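One hundred whiteboards, two tired shoulders

2025-06-22

So I have spent most of this month erasing whiteboards, and I have barely touched one of them with my own hands.

If you're new to the blog: I've been helping out at Horkivano a few days a week, driving the two-armed setup by remote control so it can learn chores from us. You hold a pair of little leader arms, the big pair copies whatever you do, and everything gets saved. Do the chore enough times, train on the pile of recordings, then let go and see what happens. I've done folding (hated it), cups (fine), and a miserable stretch with zippers that I will not be revisiting here.

The whiteboard task is called Bramwell on our sheet. All the tasks get named off the same list and there's no logic to it. Before Bramwell we had Flernorer, which I still can't say out loud without slowing down in the middle.

When I first read the task card I laughed. Hold the board with the left arm, pick up the eraser with the right, wipe off the red marker, put everything down. I figured I'd be done with my batch by lunch and could go sit outside. My first clean run came at 3:40 in the afternoon, and I'd eaten my sandwich standing up.
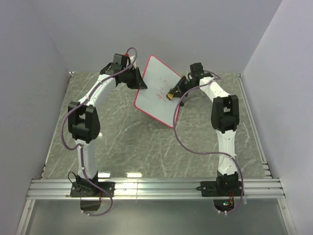 Left arm on the board, right arm on the yellow eraser.

What got me was the left hand. When you wipe a board at home your other hand is doing a ton of work and you never think about it. It pushes back when you push, it lets up when you let up, it slides over when you get near a corner. With the leader arms I don't feel any of that. I get zero push from the table side, so the only way I know I'm pressing too hard is that the board starts to swing around. My first dozen tries were basically me chasing a small whiteboard across the table (it's surprisingly fast!).

Illia Fedoruk sat next to me for a while on the second day and watched me lose three in a row. His advice was to quit thinking about the eraser completely. "Drive with your left," he said, "and let your right just go along." I thought that was nonsense, and then I did four good ones back to back, so okay, fine, Illia.

Some things I wrote on my hand or on the back of the task card, in case you ever get roped into this:

Short strokes. Long sweeping ones look great and feel great and they drag the board every single time.

Don't stop in midair to think. I do this constantly. The recording keeps rolling while I sit there deciding where to go next, and then the robot learns to hang there deciding too, except it isn't deciding anything. If I need to think I do it before I hit the pedal.

Mistakes are okay if you fix them. If I miss a spot and go back for it, that one stays in. If I drop the eraser off the table, that one goes in the trash and I get a drink of water.

Change up the scribbles. I got into a rut of drawing the same loopy thing over and over, kind of like a fake signature. Illia caught it and made me do zigzags, and little dashes, and one thing that was supposed to be a horse.

The part I like best is going through the recordings afterward, especially the wrist view. When I'm driving I'm mostly looking at the whole table, and I only glance at the wrist feed when I'm lining up a grab. Watching it later is like finding out what your hand was up to while you were talking to somebody. You can see if the fingers got the eraser by its skinny middle or if they're hanging on by one of the fat ends. The fat-end grabs seem okay right up until you lean on them, and then the whole thing twists and you're wiping with a corner.

I also spend too long staring at the leftover marker. There's this stage where the red has gone to pink and you can still sort of make out the loops under it, and I have to decide if I'm going back in for another pass or calling it. The card says "visibly clean," and boy have we had some conversations about what visibly means. I'm in the picky camp. Illia is in the camp that wants to go home. 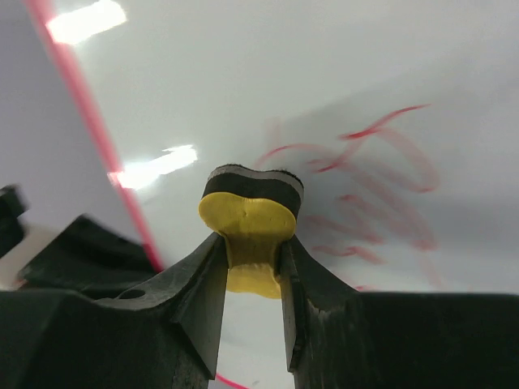
Where the numbers are

My goal for the batch was 100 keepers, and I hit it on Friday. To get there I recorded 164, so yeah, a lot of trash, nearly all of it from the first two days. Everybody's recordings together come to 746 now, including a bunch from Lukora, where they have the same arms but a different table. I'm curious whether that helps or makes a mess. There are opinions in both directions and they're held pretty loudly.

We did try one early training run on a small slice, 40 recordings, mostly to check that nothing was broken. I didn't expect much. It went straight for the eraser, picked it up nicely, and then wiped the same patch again and again with total confidence while the rest of the scribble just sat there. I have to admit I recognized the little pause it did before each stroke. That's me. I do that pause. It was a very strange thing to see coming back from across a table.

So next week is a second batch, with more starting positions for the board and, if I get my way, a taller chair. My shoulders are toast. If any of you do this kind of work and have found a decent armrest setup for leader arms, please leave it in the comments, I will try anything short of hanging my elbows from the ceiling.

Zippers are back on the schedule for October, by the way. I've already asked to be on cups.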